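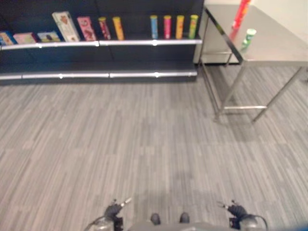 What the robot took off my hands

I've stocked shelves at Vorkmont for 30 months, and since November I've shared the snack aisle with a Claltis machine (we call it Gosling).
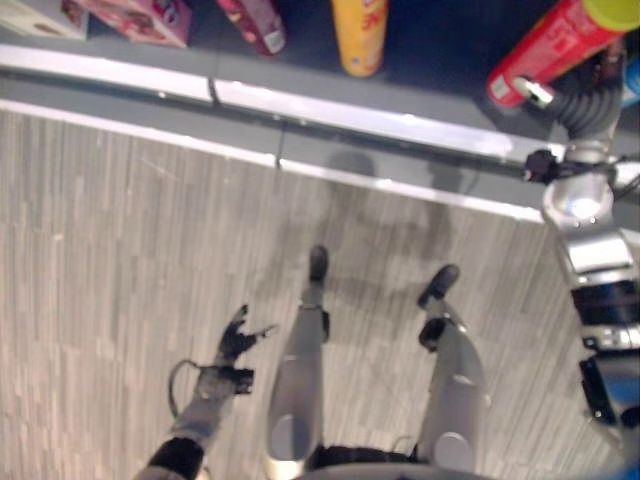 I like it! My knees like it more. But the job I have now is mostly watching and fixing, and the pay hasn't budged.
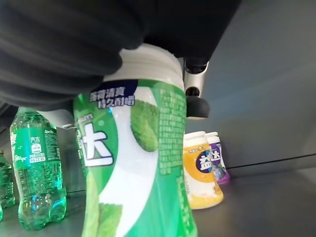

Gripper on a green bottle of Extra gum.

Vittoria Rinaldi, my shift lead, thinks we'll all get used to it. Maybe so, but I want those hours counted as skilled work.

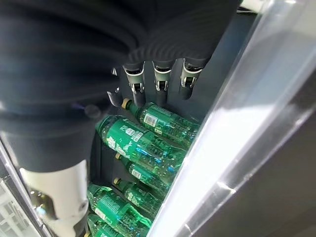

Drinks were always my least favorite chore. All that reaching into the case, bottles lying on their sides in a stack, yellow caps all pointing the same way – let the robot have it, and pay me for minding the robot.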